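Tapicería de pata de gallo: la ropa negra destiñe sobre el asiento

Preguntado por Angelica Navarro – 29 nov 2020
Etiquetas: tapicería, manchas, sofás
Visto 164 veces

Tengo un sofá con el asiento tapizado en pata de gallo azul marino y blanco, ribete gris y respaldo turquesa. En casa se deja ropa negra encima del asiento y los cuadros blancos han ido cogiendo un tono grisáceo. La etiqueta indica 85 % poliéster, resto algodón, código de limpieza W. La funda no se desmonta. ¿Qué producto uso sin que el azul migre al blanco?

2 respuestas

Tomos Price
Código W significa limpieza con base acuosa, así que disolventes descartados. Procedimiento:
Aspirar con boquilla plana.
Probar en una zona oculta, con paño blanco húmedo, y presionar 2 minutos. Si el paño sale azul, no sigas.
Aplicar espuma de jabón neutro muy diluido. Solo la espuma, no el líquido.
Retirar con paño apenas humedecido y secar con ventilador.
No frotar en diagonal al tejido, el dibujo se deforma y se forman bolitas. El ribete se limpia aparte – si es de tipo piel, paño seco y nada de espuma.
En agosto traté así un asiento con el mismo dibujo y necesitó dos pasadas con 7 días entre una y otra.

Comentario de Angelica Navarro: Paño limpio en la prueba.

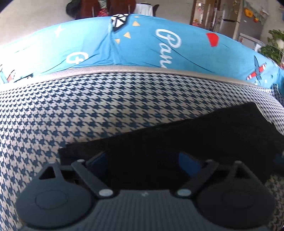 Asiento de pata de gallo con ribete gris y cojín o respaldo turquesa.

Liesl Rüegg
Yo uso el quitamanchas Brokura y va bien, aunque no sé si sirve para código W. Mira el envase. También puedes poner una manta clara en el asiento. Lo de la ropa negra se arregla lavándola un par de veces por separado antes de dejarla ahí, sobre todo si es algodón nuevo.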